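Section 4. Laying Out the Roll-Up Board

This section covers the vinyl board supplied with the Covholm Club Set. Unpack the pieces first (Section 3) and check them against the packing list before you go on. If a piece is missing, write to Aronley parts service and quote item 279.

4.1 Choosing a surface

1. Use a flat table that is larger than the board on all sides. Wood, laminate and glass are all suitable.

2. Wipe the table with a dry cloth. Crumbs and grit under the vinyl make small bumps, and narrow pieces lean on them.

3. Leave room beside the board for captured pieces and, if you use one, a clock.

Note: A tablecloth lets the vinyl slide. Take it off or put a non-slip mat under the board.

4.2 Unrolling the board

1. Slide the board out of its tube. Do not pull it by one corner.

2. Lay it on the table with the printed side up and unroll it slowly with both hands.

3. If the ends curl, roll the board loosely the other way, with the print on the outside, and hold it for a moment. Unroll it again.

4. Smooth the board from the center toward the edges with the flat of your hand.
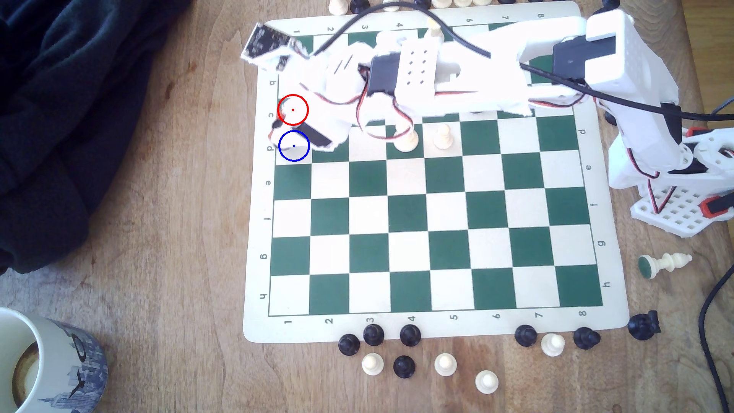
5. Press down each corner in turn. A corner that lifts can be held with a book or another flat weight until the vinyl relaxes – in a cool room this may take overnight.

Caution: Do not iron the board or use a hair dryer on it. Heat shrinks the vinyl and the squares will no longer be even. Keep hot cups and pans off it as well.

4.3 Turning the board the right way

1. Find the border with the letters a to h. The sides next to it carry the numbers, starting with 1 at the lettered edge where White sits.

2. Turn the board so that White has a light square in the near right-hand corner. This is h1. The near left-hand corner, a1, is dark.

3. Check from both seats before you place any pieces. The labels are easy to misread from Black's side.
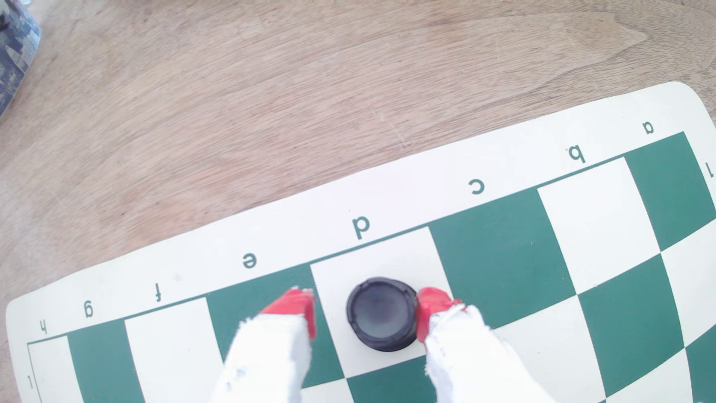 Queens and kings are the pieces most often swapped by new players. The white queen goes on d1, a light square, and the black queen on d8, a dark one. If you are unsure which square is which, find the letter on the border first and work inward from it. The black piece by itself on the cream square next to the "d" is on d1, in the row marked with a "1" on each side margin. Count up from there to find the other squares on the d-file.

4.4 Placing the pieces

1. Set the rooks in the corners, then the knights, then the bishops.

2. Place the queens on the d-file and the kings on the e-file.

3. Fill the second row on each side with pawns.

4. Center every piece on its square. The felt bases should sit flat.

Note: If a piece rocks, lift it and feel the vinyl underneath for grit before you blame the base.

4.5 Putting the board away

1. Remove all pieces. Wipe the board with a damp cloth and let it dry fully.

2. Roll it with the print facing out – this keeps the ends from curling up next time.

3. Store the tube lying down, away from radiators. Do not fold the board. A crease cannot be removed.

For stain removal, see Section 13.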